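Covering work tables with cloth

A plain cloth protects a table top and makes small things easier to find.

Cut it with enough to hang over the edge. Smooth it flat before you set anything down – wrinkles get worse under weight.
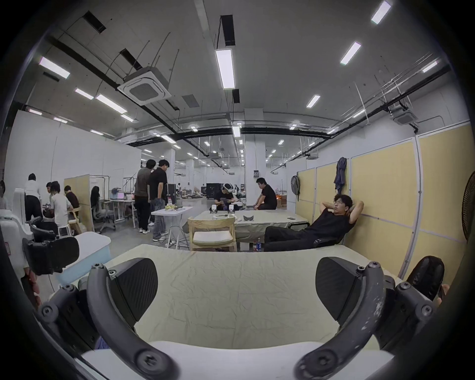 Cream cloth on both tables, wrinkled on the near one.

1. Give small items one spot. Phones, straps and pads can lie together, and drinks go on the floor under the table. 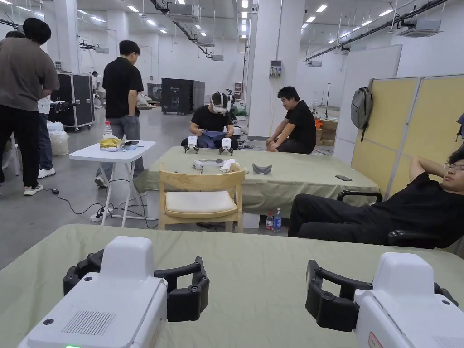

2. Keep cables low. Run them along the floor to one power strip, and store spare cloths in a lidded box. Wash cloths every 2 weeks.
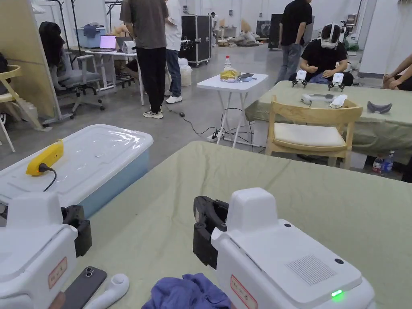 Power strip on the floor by the folding table.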